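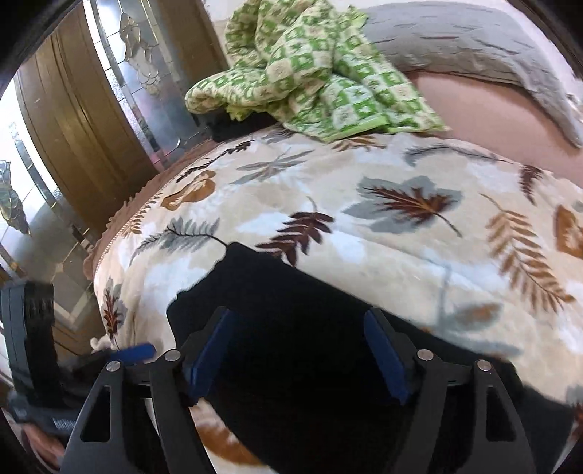
The false grip is the fault we get asked about more than any other on the Platach hand unit, and I'm happy to say it can nearly always be cleared on the spot with a small brush and a bit of patience. The unit records a grip, the log shows a grip, and there's nothing between the pads. Soft, thin items bring it out best. Black cloth lying on a printed blanket, with the jaws held wide open above it, is a good place to go looking for it, and you'll want the jaws open like that for the first half of this section anyway. You can see both blue pads and all four silver pivot pins from the operator's side, and those are the parts that matter.

7.3 False grip (code 2191)

What you will notice

The Starkosska log shows entry 2,191 shortly after the jaws close. The jaw position reads as if fabric is held. When you lift, the cloth stays where it was, or comes up a little and slides out.

A false grip can also happen with one jaw moving freely and the other lagging behind it. In that case the pads meet off center, and a fold of cloth can slip past the slower side.

CAUTION: Stop using the unit as soon as you see code 2191 twice in a row. Squeezing harder won't clear it, and it can bend the inner link on the slow side.

CAUTION: Keep fingertips, sleeves and loose cuffs out of the triangular openings in the outer links. The openings change position as the jaws close, and they will pinch.

Clearing the fault

1. Let the jaws open fully and lay the unit down with the pads facing away from you.

2. Switch the unit off. Wait for the indicator to go out.

3. Look into each pivot from both sides. You are looking for lint, thread or pet hair wound around the pin. Fleece and plush are the usual sources, and the fibers can pack down so tightly that they look like part of the joint.

4. Brush outward from the pin. Don't use tweezers on the outer pins - the finish scratches, and a scratched pin collects lint twice as fast.

5. Wipe both pads with a lint-free cloth, slightly damp. Let them dry before you go on.

6. Open and close the jaws by hand, 12 full strokes, slowly. Both sides should move together. If one still drags, go back to step 3 and check the inner pin on that side.

7. Switch on and open the Jaw page in Starkosska. With the jaws fully closed and nothing between the pads, the closed count should read 1,176. If it reads anything else, press Set Closed and repeat the reading.

8. Pick up a single layer of thin cloth and hold it clear of the table. If it stays put, you're done!

Note: Step 7 is the one people skip, and it's the one I'd beg you to keep. A clean jaw with an old closed count will go on reporting grips that aren't there. The unit compares every closing to that number, so a small error eats up the whole thickness of a T-shirt.

If the pads still meet off center

Loosen the pad screws a quarter turn, slide the Lukoševičius gauge between the pads, close the jaws gently onto it, and retighten. The gauge is the flat steel piece in the lid of the case. Repeat step 7 afterward. Do not shim a pad with tape, however tempting it looks.

7.4 Snagged cable when working with two units 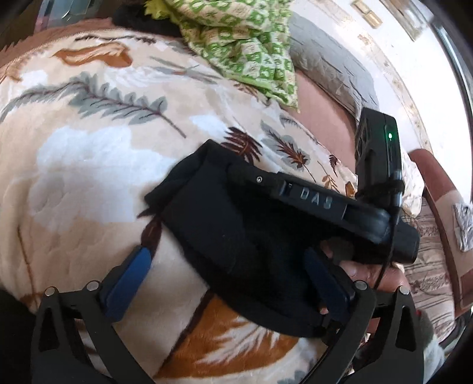
Rimantas Hunt
Field Support Lead, Flomon

Handling cloth with a pair of units is a real pleasure once you have the rhythm of it, and folding gets much easier with a second set of jaws to hold a corner. It does bring the units very close together. On the one marked DAS, the thin black cable comes down from the upright module, passes in front of the cylindrical housing and carries on over the hand, with the other unit's jaws right there in front. A jaw that closes on a cable reads it as a very convincing grip, and you will be chasing code 2191 for an hour.

Before each session with two units:

1. Seat the cable connector and check that the strap around the lower part of the module is snug. You shouldn't be able to rock the module with one finger.

2. Run the cable down the back of the hand and fasten it at the wrist. Leave enough slack to turn your wrist both ways.

3. Hold both units at working distance, jaws open, and cross them once over the cloth. Watch the cable the whole time.

4. Check for the green light on each module. If one goes dark while you move the wrist, the connector is loose. Go back to step 1.

WARNING: If a jaw closes on a cable, open it and put both units down before touching anything. Switch off, then inspect the cable along its full length. A cable with a flattened spot or a nick has to be replaced, even if the light comes back on.

Note: Dark cable over dark cloth is hard to pick out. A wrap of light-colored tape near the wrist helps a lot - keep it away from the connector.

After any snag, run steps 6 and 7 of section 7.3 on the unit that did the closing. For a cable replacement, see section 9.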